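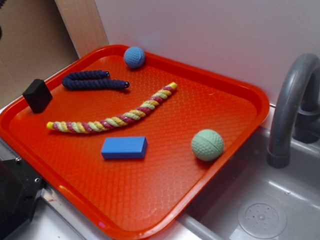 Bandeja naranja con varios objetos, entre ellos una bola azul y una cuerda azul marino doblada en U.

Tema 4. Cómo funciona un pago con tarjeta (y quién cobra por el camino)

Apuntes de la asignatura Introducción a los servicios de pago. Profesora: Seraina Reisinger

Bienvenidos de nuevo. La semana pasada nos quedamos a medias con las cuentas de pago y prometí que hoy llegaríamos por fin a la tarjeta, que es lo que todos me preguntáis en el pasillo. Os dejo por escrito lo que veremos en clase, con algo más de detalle del que me da tiempo a contar, porque ya sabéis que me enredo con los ejemplos y luego suena el timbre. Leedlo con calma, con un café si puede ser, y traed las dudas apuntadas.

4.1 Los que intervienen

Cuando pagáis en una tienda parece que solo hay dos partes, vosotros y el comercio. En el modelo más habitual, que llamamos de cuatro partes, están el titular de la tarjeta, el banco que se la ha dado (el emisor), el comercio y la entidad que le presta al comercio el servicio de cobro (el adquirente). Por encima de todos ellos está la red o marca de la tarjeta, que curiosamente no se cuenta entre las cuatro. Todos los años alguien me pregunta por qué, y la respuesta corta es que el nombre se quedó así: la red pone las reglas y transporta los mensajes, pero la relación contractual con el cliente y con el comercio la tienen los bancos.

A eso hay que añadir la pasarela de pago, sobre todo en internet. La pasarela recoge los datos de la tarjeta, los cifra y los envía al adquirente. Algunas empresas hacen las dos cosas a la vez y por eso en la prensa los términos aparecen mezclados. En los trabajos os pido que los distingáis, por favor.

4.2 Autorización, compensación y liquidación

Vamos con el orden, que cae siempre en el examen.

Autorización. El comercio pide permiso para cobrar. El mensaje va del terminal al adquirente, de ahí a la red y de la red al emisor, que comprueba si la tarjeta está activa, si hay saldo o crédito disponible y si la operación tiene algo raro. La respuesta vuelve por el mismo camino, normalmente en un par de segundos. Ojo: en este momento todavía no se ha movido el dinero. El emisor ha retenido un importe, nada más.

Compensación. El comercio cierra su lote, muchas veces al final del día, y los participantes intercambian los datos definitivos de las operaciones. Aquí se calcula lo que cada uno debe a cada cual. Puede que el importe final no coincida con el autorizado; pensad en las gasolineras, en los hoteles o en un restaurante con propina.

Liquidación. Ahora sí, el dinero cambia de manos entre las entidades, y el adquirente abona al comercio lo que le corresponde según su contrato. Si compráis un sábado por la tarde, es muy posible que el comercio no vea nada en su cuenta hasta bien entrada la semana siguiente. Gifty Nartey, que vino a darnos la charla del trimestre pasado, contaba que ese desfase fue lo que más le costó cuadrar cuando abrió su negocio, y eso que ella venía de llevar la contabilidad de otros.

4.3 Las comisiones

Lo que paga el comercio se llama tasa de descuento y se compone de varias piezas: la tasa de intercambio, que va al emisor; las tarifas de la red; y el margen del adquirente. En la Unión Europea el intercambio de las tarjetas de consumo está limitado, con carácter general, al 0,2 % en débito y al 0,3 % en crédito. Las tarjetas de empresa quedan fuera de ese límite, detalle que se olvida con una facilidad asombrosa.

Trabajemos con un caso. Silham es una tienda de material de montaña que cobra a través de Gavau, su adquirente. En un día vende 3.120 euros con tarjetas de débito de consumo y 2.000 euros con tarjetas de crédito de consumo. Si aplicamos los topes, el intercambio del débito es de 6,24 euros y el del crédito, de 6,00 euros. En total, 12,24 euros que van a los emisores. Las tarifas de la red y el margen de Gavau se suman aparte, y de ellos depende en buena medida que el contrato salga caro o barato. Haced el cálculo a mano al menos una vez, aunque os parezca una tontería.

4.4 Devoluciones y retrocesos

Una devolución la inicia el comercio de buena gana (o de menos buena gana). Un retroceso, o chargeback, lo inicia el emisor a petición del titular, por ejemplo cuando este no reconoce el cargo o no ha recibido el pedido. El comercio puede defenderse aportando documentación, y los plazos dependen de cada red.

Un ejemplo para discutir en grupo: un cliente de Silham reclama 467 euros por una tienda de campaña que asegura no haber recibido. El transportista tiene una firma ilegible. ¿Qué documentos reuniríais? ¿Y en qué cambiaría vuestra respuesta si la compra se hubiera validado con autenticación reforzada? Pensadlo bien antes de contestar, que esa validación ayuda mucho frente al fraude y bastante poco frente a un paquete perdido.

4.5 Para la próxima clase

Leed el caso Flarnodine, que está en la carpeta del tema, y preparad el esquema de mensajes del apartado 4.2 sin mirar los apuntes. Gavin Yule y Vija Ozoliņš presentan su trabajo sobre pagos recurrentes, así que sed puntuales y generosos con las preguntas.

Ejercicio de entrega: calculad el intercambio máximo de una venta de 736 euros pagada con tarjeta de crédito de consumo y explicad en media página quién recibe cada parte de la comisión total. Se entrega en papel, al empezar la clase.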